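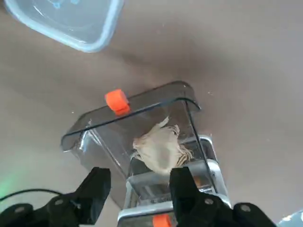
The Robot That Wiggles Before It Reaches

I have walked into three glass doors in my life, one of them at my own sister's wedding, so I came to the Forunitz lab already on the robot's side. Clear stuff is hard! You think you're looking at a thing and you're looking at whatever is behind it, plus a bit of ceiling light, plus a dark line where the edge catches the sun. Now imagine that your eye is bolted to your wrist, that your fingers take up the whole bottom of your view, and that somebody would like you to touch the box gently, please, without shoving it across the table.

Which is pretty much the job description in Yaman, where Forunitz has two rooms above a tile showroom and a kitchen I would call optimistic. They're a small group and they work on one problem, and the problem is see-through things: tubs, lids, acrylic boxes, bags, the little windows on the fronts of machines. On the day I visited, the table had a clear acrylic enclosure on a shiny metal base, with an orange knob up top and another down at the front, and a clear food container off toward one corner. I'd have put my elbow through the lot of it.

Emiliano Cárdenas pulled up the wrist camera view on a monitor for me and asked me to point at the near wall of the acrylic. I pointed. He moved the arm a little to one side and the line I'd picked slid right along with it.

"Reflection," he said. He has clearly done this to a lot of visitors.

What the camera gets to work with

If you've only ever seen robots filmed from across the room, the view from the wrist is a shock. You get tabletop, lots of it, and two chunky black fingers poking up from below. Everything is seen from above and at a bit of a slant. The orange knobs are a gift, because orange is orange from nearly anywhere. The metal base is the opposite of a gift. It's all bright patches and dark bands, and they change when the arm moves, and they change again when someone in a white shirt leans over to see how things are going (I was in a white shirt; I was asked, very nicely, to stand by the sink).

And then there's the acrylic, where all you really have is the edges. Thin dark lines, here and gone. Anything inside the box shows up fine, a little blurred, and this is where the older programs got into trouble. They'd see the pale, crumpled thing in the box and treat it as a thing on the table, with open air between it and the fingers. Off went the arm. Clunk.

Leobardo Ayala keeps a folder of recordings from that period and played me several. I laughed at the first one and then felt bad, because the arm does it with such confidence. It comes down, meets a wall it has no idea is there, and keeps leaning. One tub went off the table so fast that you can hear Leobardo say a word on the soundtrack that I won't print.

So, the wiggle

The method is called Koditz, after the street Emiliano was living on when he had the idea, and the whole thing rests on something you do yourself every time you look in a shop window. You move your head. The goods inside stay where they are, the street behind you swims across the glass, and your brain sorts one from the other without asking you. Stand very still and it gets a lot harder.

A robot with its camera on its wrist can move its head too, so to speak, and yet most programs never do it on purpose. They take a picture, decide, go, take another picture, decide, go. The camera moves, sure, but always toward the target, and moving straight at a thing is the least useful way of finding out what's a reflection. You learn much more from going sideways.

Koditz makes the arm go sideways. Before each reach there's a small sway to the left, a small sway back, and a dip. I'd been told to expect something subtle, and it is, but once you've noticed it you can't stop seeing a golfer fussing over a putt. During the sway the program follows every bright or dark line in the picture and asks how it traveled. A real edge, fixed to a real box, has to slide across the view in a way that matches how the wrist moved. A glare line doesn't. It lags or it races or it bends, and sometimes it just winks out.

The second half is the part I had to have explained to me twice, the second time with a salt shaker. The program doesn't throw the glare away. It keeps it! A moving highlight has to be sitting on something, and the way it moves tells you a bit about the surface: how it's tilted, whether it's flat or curved. The earlier version tossed every line that misbehaved and went looking for the box in whatever was left, which on a bad day was next to nothing. Keeping the misbehaving lines and giving them a different job was Leobardo's idea, and Emiliano brought that up before I could ask.

The piece of software that takes all this and turns it into motion is called Grallis. I asked where that name came from and got a long silence and then a change of subject.

Teaching it took a while

To learn what a sway ought to look like, Grallis needed to watch a lot of them. The team recorded 1,684 reaches, with a person steering the arm each time, over a stretch that started in September and ran through a winter I'm told was short on daylight. That turned out to matter. So many of the early recordings were made under the same ceiling panels that the program got cozy with those exact reflections, and when somebody raised the blinds one bright morning it went to pieces.

They started over on the lighting. Desk lamps on the floor, a lamp on a stool, blinds half down, blinds all the way up. Leobardo bought a bicycle light. They also went back through the pile and dropped 239 reaches, mostly ones where the person steering had obviously seen the box from where they were standing and so never bothered to sway at all. The arm just sailed in. It worked great and taught the program nothing.

I tried steering it myself and I can report that I am exactly that kind of person. You have to look at the monitor only, and the temptation to glance over at the table is enormous. It's right there! Emiliano put a cereal box up next to my face as a blinder and my reaches improved, though they stayed out of the training set, for which I don't blame anyone.

The result

The test they care about is dull to watch, which I mean as praise. The arm starts high, a clear object is set down somewhere new, and the fingers have to come down on either side of a chosen spot and stop without bumping anything on the way. They did this 110 times with the sway switched on. Two of those reaches ended in a bump, both against the same very thin lid lying flat on the table, and Leobardo thinks the lid would've beaten me as well. I think so too.

With the sway switched off and everything else left alone, the arm bumped something on more than half its reaches. It's the same program and the same camera. I kept asking whether there was a better camera hiding somewhere in the story and there isn't one.

Their write-up is dated March 23, 2020, and it's short and more modest than I'd have been. A good half of it covers what doesn't work. Bags are bad. A bag shifts when air moves past it, so its real edges wander around all by themselves and the program files them as glare. Polished metal right behind acrylic is a pain as well, since a reflection seen through a clear wall has two reasons to move strangely. They can get past that one by swaying wider, only a wider sway takes longer and sometimes there's a tub in the way of it.

Then there's the time. Each sway costs a moment, and if you're reaching for something all day long the moments add up. Emiliano would like Grallis to sway only when it's unsure, and to do that it needs a decent sense of when it's unsure, and right now it's a little too pleased with itself. There's a version that decides on its own. It skips the sway at some very odd times. I watched it fuss and fuss over a coffee mug, solid white, couldn't be plainer, and then go straight for the acrylic like it was late for a bus. It missed the wall by what looked to me like nothing, and Leobardo put his hand on the stop button and left it there.

One more go

Before I left they let me choose where to put the food container, and I set it as sneakily as I could, turned at an angle and right up against the base so its rim ran alongside the bright metal. I stepped back to my place by the sink. The arm swayed left, came back, dipped, and then did something I hadn't seen it do all afternoon, which was sway a second time.

"It's allowed to," Emiliano said. "It can ask again if the lines don't agree."

Then the fingers came down on either side of the corner and stopped. Leobardo wrote it on the whiteboard, picked up the container, wiped my thumbprint off the side with his sleeve, and put it back where I'd found it.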